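Questions I get about my secondhand clothes stall, updated March 22, 2022

**Where do you sell?**

Mostly at the Clorkby market, plus a table at the Stola fair every July. I don't ship, sorry! I tried it once and the postage ate everything.

**Do you wash things first?**

Yes, all of it, with plain unscented soap. Reds get their own load (I learned that with a whole pile of pink socks).

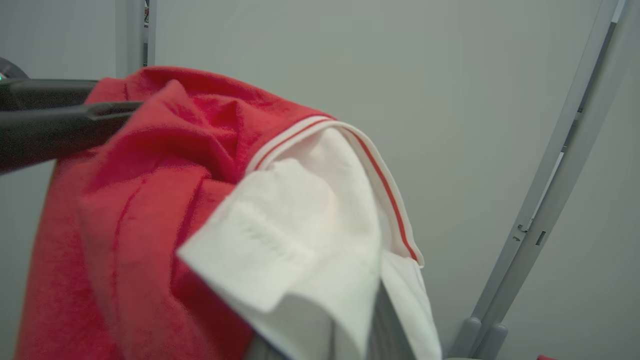
*Red knit with a white piece on top.*

**Can I bring you my old clothes?**

Please do! One bag at a time, up to 200 items a month across everybody, and after that I'm out of shelf. I'm happy with missing buttons and small holes. I can't take underwear or anything that smells of smoke.

**What do you pay?**

Store credit only, and it's good at the market and at the fair. Kids' stuff gets a little less because I sell it so cheap, usually 5 dollars a piece.
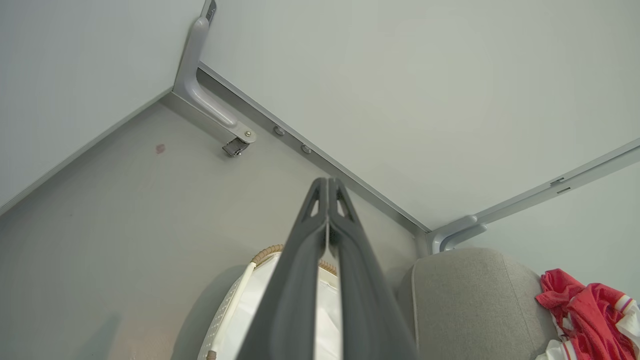
One reader wrote in to say that credit slips ought to last longer than a season, and that hers ran out while she was waiting for winter coats to show up. Fair point, so they're now good for a full year.

**Do you hold items?**

Until closing that same day, if you ask me nicely. Coats I'll hold overnight, but you'd need to leave a deposit.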